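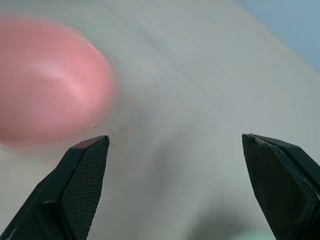 Fig. 6. Wrist view with the fingers open. The tip of the right finger has a small chipped corner.

Home > Manuals > Clenell Two-Arm Station > Section 7
Print this page | E-mail this page

7. Fault: The gripper misses or drops the part

This section is for the operator who finds that one arm closes its fingers and does not hold the part. At the Josdale workshop the fault came back two times in November, and both times the arm was restarted without looking at the fingers. Please do not do this. A restart clears the message, but it does not repair a finger.

CAUTION: The other arm can still move when only one arm shows a fault. Stop both arms before your hand comes over the table.

7.1 Make the station safe

1. Press the stop button and wait until both arms are still.
2. Turn the key to OFF and take it with you.
3. Write the fault code in the log. For a missed grip it is normally 26.

7.2 Examine the fingers

4. Look at the tip of each finger with a hand lamp. Search for nicks, rough corners and worn edges.
5. Wipe the textured pad with a dry cloth. Do not use oil or solvent.
6. If a tip is chipped, change the two fingers of this gripper together. The Gallagher spare set contains one pair.

Note: The counter on the service screen reminds you at 3,050 grips. A finger can be damaged much earlier if it touches the table.

7.3 Test with light bowls

7. Put light plastic bowls on the table, inside the reach of the arms.
8. Check that the cables along the arms are free and do not pull.
9. Go back behind the line, turn the key to ON and select SLOW.
10. Let one finger go inside the rim and one outside, then close.

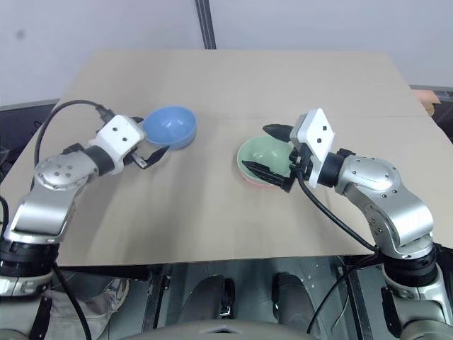

Can I continue with one arm when the other has a damaged finger?

Only after the damaged arm is parked and locked in the menu. If you cannot lock it, the station must stay off until the fingers are changed.

7.4 If the fault comes again

11. Stop the station as in 7.1 and keep the old fingers in a bag with the fault code.
12. Send them to Gwendolyn Whitlock at the Brultby service desk.

Section revised 1 February 2021, A. Delacroix

Previous | Contents | Next
Shares: 2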